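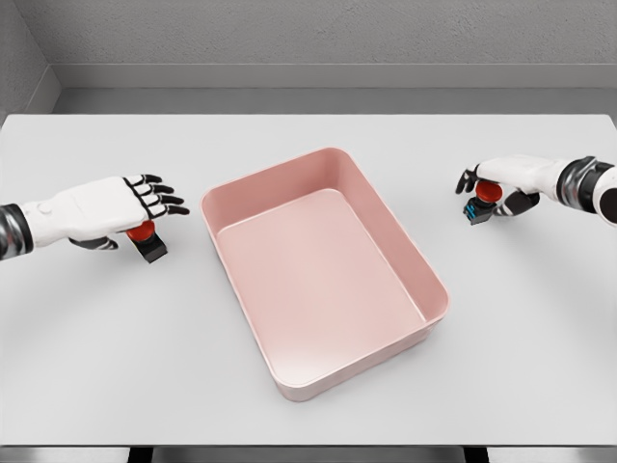 チョコレートのテンパリングを温度ではなく結晶の状態で管理する工房がある。業務用クーベルチュールの加工を請け負うClileckである。製造責任者に、工程管理の考え方と設備更新の経緯を聞いた。

同社の主力は、洋菓子店向けの薄板と成形用の中空シェルで、納品先は119店に及ぶ。製造責任者によれば、クレームの大半はブルームと型離れの不良に集中していた。「どちらも原因をたどると結晶化の段階に行き着きます。温度計の数字は合っているのに、板の裏に曇りが出る。以前はそれを作業者の感覚で補正していました」

カカオバターには複数の結晶形があり、製品として望ましいのはV型とされる。融解後にいったん温度を下げて種結晶を生じさせ、再び昇温して不安定な結晶を溶かすのが基本の手順である。同社が問題視したのは、この再昇温後の保持時間だった。

「31度台で保持していても、攪拌が続けば結晶は増えます。粘度が上がると作業者は温度を上げたくなる。上げすぎれば種がなくなり、最初からやり直しです。温度だけを記録していた頃は、この往復が帳票に残りませんでした」

現在は、連続式テンパリング機Wenisの出口で試料を採り、冷却曲線を測定している。曲線に現れる変曲点の傾きから、結晶量が不足か過剰かを判定する。採取は始業時と、以後は4時間ごと。原料のロットが切り替わった場合は、その時点で追加する。

判定が過剰側に寄ったときの処置も決まっている。まず戻し配管の温度を確認し、異常がなければ融解済みの生地を加えて希釈する。出口温度の設定には手を付けない。「設定を動かすと、次の測定で何を見ているのか分からなくなります。変える項目は一度に一つです」

冷却トンネルについても聞いた。更新前は入口から強い冷風を当てていたが、表面だけが先に固まり、厚みのあるシェルでは内側に不安定な結晶が残った。Vincze製のトンネルに替えてからは、区間を7つに分け、中央部を最も低く、入口と出口を高めに設定している。出口を高くするのは結露対策である。品温が室内の露点を下回れば表面に水分が付き、糖が溶け出してシュガーブルームになる。

「出口の先の包装室は、湿度のほうが効きます。梅雨時は除湿機を増やすより、扉の開閉回数を減らした方が安定しました。地味な話ですが、測るとはっきり出ます」

成形後の製品はすぐには出荷しない。17度前後の保管庫で24時間置き、結晶の安定を待ってから検品に回す。この工程の短縮を求める取引先もあるが、応じていないという。

「置かずに出したものも、その日の見た目は同じです。差が出るのは店で温度変化を受けてからです。こちらの手を離れた後に出る不良なので、短縮して得になることがありません」

型の扱いについては、ポリカーボネート型の予熱を重視している。型が冷えていると接触面で急冷が起こり、艶が落ちる。反対に温めすぎると収縮が不十分になり、型から外れない。同社では生地の温度より数度低い範囲に収め、流し込み直前に放射温度計で四隅と中央を測る。洗浄は毎回行わず、綿で乾拭きするにとどめる。洗剤を使った直後の型は最初の数回で艶がそろわないため、試し打ちに回すそうだ。

データの記録には生産管理ソフトのRanixを使う。導入した当初は入力項目が多すぎ、空欄が目立った。項目を冷却曲線の判定、ロット番号、処置の内容に絞ったところ、欠測はほぼなくなった。自動取得に切り替えられる項目は残っているが、判定だけは当面、人が曲線を見て入力する方針である。

「自動判定も試しました。標準的な配合なら問題ありません。ただ、乳脂肪の多いミルク系では曲線全体が下にずれるので、配合別に基準を作り直す必要があります。今はその途中です」

今後の課題として挙げたのは、ホワイトチョコレートの夏季の安定性だった。乳脂肪の影響で固化が遅く、同じトンネル速度では出口で十分な硬さに達しない。速度を落とせば後工程が滞る。8月までに区間温度の組み合わせを見直し、速度を変えずに済む条件を探すという。

「種結晶の粉末を添加する方法も候補に入れています。添加量の管理が一つ増えるので、先にトンネル側で詰められるところまで詰めます。結果が出るのは秋の仕込みが始まる頃でしょう」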